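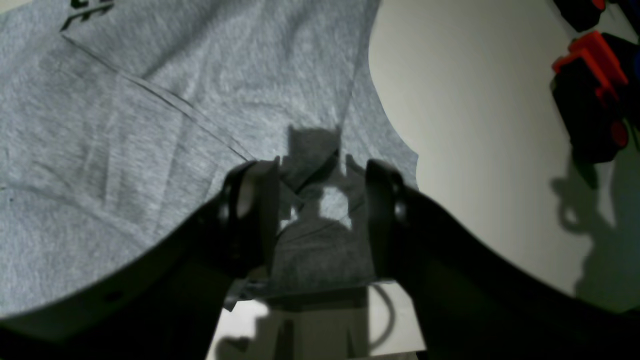
Gap between worktop and wall – fill it, tile over it or have it recut?

Posted by Hajar Farouk, 4 November 2021
Kitchens and fitted furniture

We had a new kitchen put in by a local firm, Makris, and I'm mostly pleased with it. The units are level, the doors line up and the drawers shut as they should. My question is about the worktop on the long wall.

The house is an old terrace in Grarndale and none of the walls are straight. The worktop is a laminate one, 38 mm thick, and it sits tight to the wall at both ends. In the middle the wall bows inwards, away from the room, and there is a gap. At the widest point it measures 14 mm. It closes up slowly on both sides, so it's a long thin crescent shape.

The fitter said the tiler would cover it. The tiler came to look and said his tiles are 8 mm thick and with adhesive they might cover 11 mm on a good day, so they won't reach. He doesn't want to start until it's sorted. The fitter has now offered to fill it with silicone. I don't like the sound of that, as the sink is on the same run and I can see water getting down there.

The other choice he gave me is a new worktop, scribed to the wall, for 379 pounds including fitting. He says the wall is not his fault and he priced for a straight cut. The whole job came to a good deal more than that, and I've held back the last 185 pounds until this is settled.

Is silicone acceptable over a gap that size? And is it reasonable that I should pay for a second worktop? The wall is 2000 mm long between the window return and the chimney breast, if that makes any difference. I would rather not have an upstand, but I'll have one if it's the only sensible answer.

Trirkatier
Member, 1574 posts

Don't fill 14 mm with silicone. It will sag while it cures, it will shrink, and it will pull away from one side or the other within a year or so. Bathroom and kitchen sealant is for narrow joints. I wouldn't use it on anything over 5 or 6 mm without something solid behind it.

Before you pay for anything, check how much overhang you have at the front. A standard worktop is 600 mm deep and most base units are 560 to 570 mm from front to back, so there's usually a bit to play with. If the back edge was left square from the factory, the fitter can take the top off, push it back as far as it will go, scribe the two ends to the wall and trim them with a planer or a jigsaw. As he takes material off the ends, the middle moves closer to the wall. You would lose up to 14 mm of overhang at the front. Look at where your doors finish and see whether you can live with that. Ideally the worktop still sticks out past the door fronts so that drips miss them.

It's not a quick fix if the sink and hob are already cut in, as everything moves back with the top. Check that the sink bowl will still clear the back rail of the unit. Sometimes the rail can be notched, sometimes it can't.

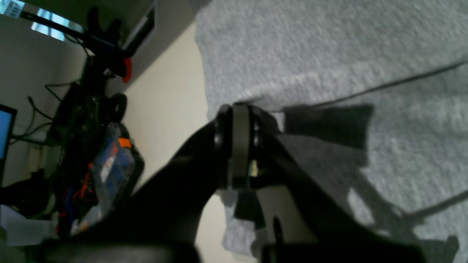
If the overhang won't allow it, the next thing I would look at is bringing the wall out to meet the worktop. Your tiler could do this. He takes the old paint and any loose plaster off, fixes a thin tile backer board to the bowed part and packs it out with adhesive so the face is flat from one end to the other. A 6 mm board plus adhesive plus your 8 mm tile will cover 14 mm with some to spare. You would be tiling onto a flat surface too, and the tiles will look much better for it. Small tiles will follow a curve but larger ones will lip at every joint, and you'll notice it when the under-cupboard lights are on.

Whichever way you go, seal the raw back edge of the worktop first. Chipboard swells when it gets damp and it doesn't go back down. Two coats of varnish or a smear of silicone rubbed well in will do it. Leave a 2 or 3 mm gap under the bottom row of tiles and fill that with sealant, not grout.

On the money, I'd say scribing is a normal part of fitting a worktop. Anyone working in old terraces should expect to do it. Have a look at the written quote. If it says "supply and fit worktops" with nothing about straight walls, I would ask him to put it right at no charge. Put the request in writing, keep it polite and give him a date. Tell him the final payment is ready for when it's done.

Panirham
New member

We just had the upstand. It's the same pattern as the worktop and it covers everything. Ours was bent a bit to follow the wall and the top edge is sealed. Took a morning. I didn't want one either but I don't notice it now and it's easier to wipe than grout.

Hajar Farouk

Thank you both. I've measured the overhang and there's only 22 mm past the doors, so pushing it back would leave 8 mm, and I think that's too tight by the sink. I rang the tiler and he is happy to board the wall, but he wants the socket fronts off first and longer screws for when they go back on. I've looked at the quote as well. It says supply and fit, with no mention of the walls, so I've emailed the fitter and asked him to cover the cost of the boarding.

Trirkatier
Member

8 mm is too tight, yes. Boarding is what I would do. Get the back edge sealed before the tiler starts, as you won't be able to reach it afterwards.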